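Moulded-case tool kits: any good as a moving-in present?

ogilvie_angus
My niece gets the keys to her first flat in June and I've been told "no more towels". I'm thinking of a tool kit, one of those where every item has its own little bed. Budget is £20, stretching if shamed. Has anyone given one and stayed on speaking terms?

grutimska
Gave my brother one. He has hung 3 pictures with it, two of them level. Mine is much the same sort of thing: 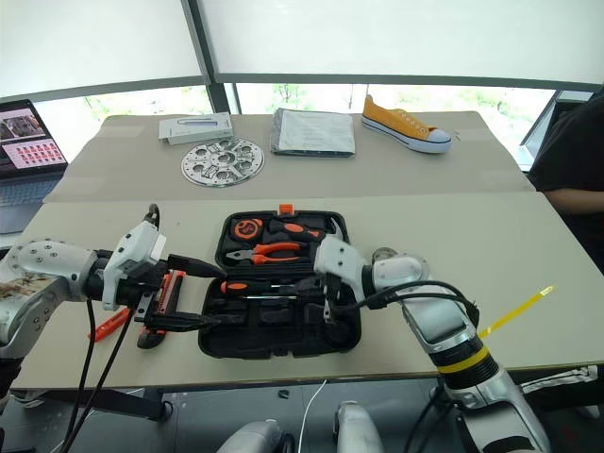
Mine, open: tape measure top left, pliers below, hammer up at the far side.

For a first flat that's most of what you need. The rest of the job is swearing.

wilex138
Disagree with all of this. Kits are how shops get rid of screwdrivers made of cheese. Buy her one decent hammer and one decent screwdriver and put them in a biscuit tin. She'll still have them when she's 100.

grutimska
She'll also have a biscuit tin that rattles and no pliers.

wilex138
Pliers are what people use when they've lost the spanner.

ogilvie_angus
I have been using pliers wrongly for my entire adult life, then. Carry on.

Naciri
Can't speak for the tools, but look hard at the catch before you buy. My last kit had one that gave up on the stairs of a block with no lift, and I met all my neighbours at once. Grutimska, what's yours like?

grutimska
Bright orange clip set into a notch in the rim. Holds well enough for me, but I live in a bungalow.

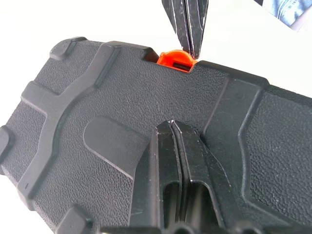

Abdelilah Shawky
I'd go halfway: buy the kit, take out the worst screwdriver and put a good one in with it. It won't fit its slot, so she'll have to keep it in the kitchen drawer, where she'd have kept it anyway.

wilex138
I could live with that. Still think the tin is better.

ogilvie_angus
Kit plus one good screwdriver, then. Her mother has just rung to say she's already bought her a drill.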